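4. Setting Up Your Congregation's Grant Page

Welcome to the fun part! By now your church has a login for the Okomthorpe grants portal, and you're ready to tell the other congregations what you hope to do this June.

1. Sign in and choose My Congregation, then New Project.
2. Type your church's name just as it appears on your welcome letter (Fulten Chapel and Fulten Street Chapel are two different churches in our system!).
3. Enter your four-digit congregation code. The Plestaditz church, for instance, uses 3627.
4. Write your story in the My Project box. You have 3000 characters, so go ahead and tell us about the soup suppers, the leaky fellowship hall roof, the youth choir - all of it!
5. Click Save Draft.

Note: Drafts stay private until your session clerk approves them.

Caution: Don't use the Back button while saving. Anything typed after your last save will be lost.

6. Add a picture. Click Add Picture, choose a file and wait for the green check mark. Each page holds up to 2.
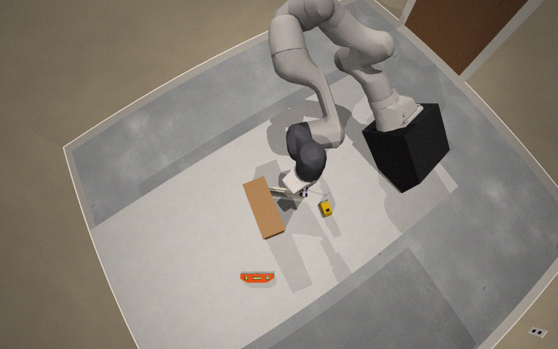

Figure 4-1. Robot arm over a work surface, with a yellow tape measure and an orange spirit level.

7. Type a caption, then click Preview.
8. Happy with it? Click Send to Clerk!

To change a page after approval, open it and choose Request Edit.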